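Setting Up Your Hand-Held Gripper, Part 4: The First Walk-Around

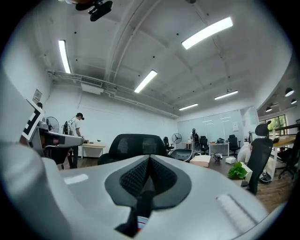

SET-UP GUIDE > SHARED WORKSHOPS

212 shares | 3 comments

If you've come this far, your Emia gripper is screwed together, the jaws open and close without scraping, and you've probably been squeezing it at everybody who walks past your bench (we all do it, and we're not a bit sorry!). Now comes the part I like best, when you pick the thing up, stand in the middle of the room and find out whether the build holds together in the hand. Set aside a whole evening for it if you can. At the Corkmont workshop we start after supper on a Tuesday and take our time, with tea.

Before you start

You'll want the finished gripper, the USB battery pack (charged), your printed marker, a soft cloth, and the small Aebischer hex key from the parts bag. A second person with a second gripper makes it a good deal more fun, and you'll need one for step 6 in any case.

Note: the marker is the black-and-white square with the blocky pattern. It goes on the tilted face of the gripper and it has to lie flat. If yours has bubbled up at a corner, peel it off and print another.

1. Wipe the shell with the cloth. The gray finish is glossy enough to pick up every ceiling light you own, and fingerprints make the glare worse.

2. Press the black mesh pad with your thumb, starting at the wide part of the V and working down toward the narrow channel. It should feel springy all the way. A hard spot means the pad has been pushed in crooked, so ease it out and seat it again.

3. Plug in the battery pack and wait for the steady light. Mine takes 12 seconds from cold.

4. Open the Pandov recorder on your laptop, choose New Session, and type 2000 in the exposure box. Leave everything else on that page alone for now, however tempting it looks.

5. Hold the gripper out level in front of you, at chest height, and turn slowly on the spot. Desks, rolling chairs, plants, a fan in the corner, all of that is welcome. A busy room gives the tracking plenty to hold on to, and a bare white wall gives it very little.

Caution: look behind you first. Office chairs with wheels have a way of drifting into the aisle, and you'll be watching the laptop and your hands instead of your feet.

6. Have your partner hold the second gripper out sideways, with its marker tipped toward yours. Stay an arm's length apart and keep fingers off the printed square. When the recorder finds the marker you'll hear a chirp.

7. Stop the session and read the frame count at the bottom of the page. A good minute on our build came to 1735. Anything under 1179 and I'd look at the cable before blaming the software, especially if you bought the cheap one (I did, twice).

Caution: don't tighten the shell screws while the battery is plugged in. A slipped hex key can bridge the contacts, and a new board costs more than all the rest of the build.

If the chirp never comes

Try switching off the light nearest to you. Long tube lights can throw a white streak over the marker, and a small tilt of the wrist will often clear it. If that does nothing, go back to Part 3 and check which way up you stuck the marker.

Once you've had two good sessions in a row, save the settings under a name you'll remember and carry on to Part 5, where we get to pick up our first cup.

COMMENTS (3)

benchrat: Step 2 fixed mine. Hard spot right at the bottom of the V, had been fighting it since July.

solder_and_toast: Does the exposure number change if you only have window light? Our shed has no tubes.

benchrat: @solder_and_toast I halved it and got the chirp, but only before noon.

Contact the workshop | © Corkmont Shared Workshop | Back to top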